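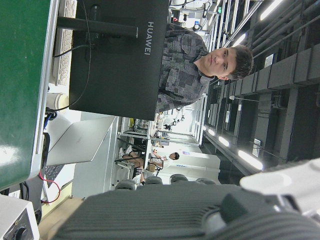
Changes to the evening study room booking system

From the start of May, bookings for the evening study rooms at Niltilgate will be made through the Fovarlow portal. The paper diary at the front desk will be withdrawn at the end of April, and entries already made in it for later dates will be moved across by library staff. Members need not book again.

Rooms may be reserved up to 24 hours in advance, for a session of no more than 2 hours. A second session may be taken on the same evening if the room is still free when the first one ends. Groups of more than 6 should ask for the Rocha Room, which remains bookable only through Lanying Zhong in the library office.

The change follows a review led by Mei Castellanos over the winter. Members told the review that rooms were often reserved and then left unused, and that those travelling from the Truromon site had no means of checking what was free before setting out. Under the new arrangements, a room not taken up within 23 minutes of the start time will be released to others. 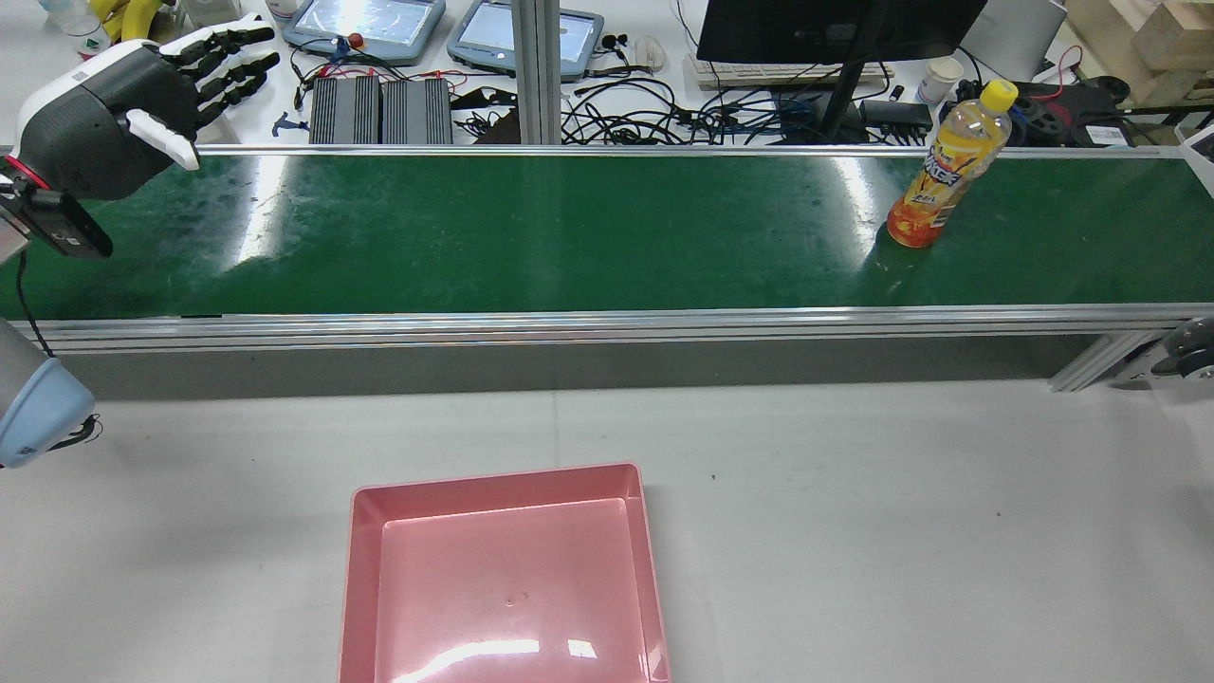
Members who do not wish to use the portal may telephone the front desk, where staff will enter the booking on their behalf. The desk is open until 8pm during term and until 5pm in the holidays. Birdie Fitzsimmons will hold short drop-in sessions at the desk in the first weeks of May for anyone who would like help with signing in.

Charges for outside groups are unchanged. Invoices will continue to be issued by Lise Paquette at the end of each month, and queries about past invoices should be sent to her directly.

Comments on the new system are welcome and should be addressed in writing to Mohandas Nadar, Head of Member Services.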